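3.2 Scoring records and format effects

Scorecards were obtained for all pairs events played at the Flendstead and Truvemdale courses over two seasons. After removal of incomplete cards, 1,867 team rounds remained, of which 375 were played in a scramble format and the rest as better ball. Handicap allowances were taken as printed on the card. Where a club had changed its allowance in July of the second season, rounds before and after the change were coded separately, following Whitlock's procedure for mixed-format fields.

Team scores in the scramble rounds were lower and less spread out than in better ball. Part of this gap is expected from the rules of play, as both partners hit from the preferred position. To separate the format effect from differences in player ability, we fitted a mixed model with random intercepts for team and course. Tee position and wind class were entered as fixed effects.

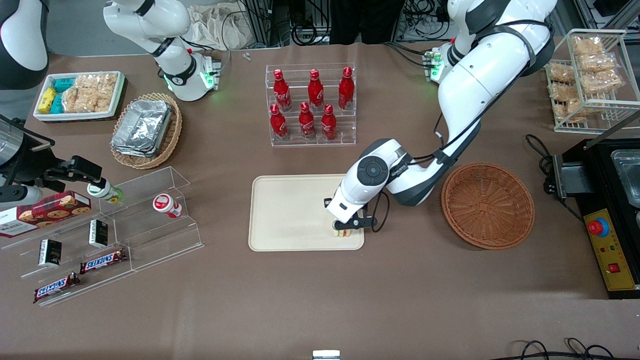 Figure 4. Tabletop workspace with two robot arms.

The random intercept for course was small. The intercept for team was larger and remained so when the 134 teams with only one recorded round were dropped. Hole-level data were available for 200 of the scramble rounds, all from Truvemdale. In these, the advantage was concentrated on the par fives — the par threes contributed little once tee position was included. We did not attempt a hole-level analysis for Flendstead, where only front and back nine totals were kept.

Two limits apply to these estimates. Pairs choose their own partners, so team ability is not independent of format. In addition, countback results used to settle ties were recorded by hand, and the Vidal and Plindier trophies applied different countback rules. Tied rounds were therefore kept as ties in the analysis reported in Section 4.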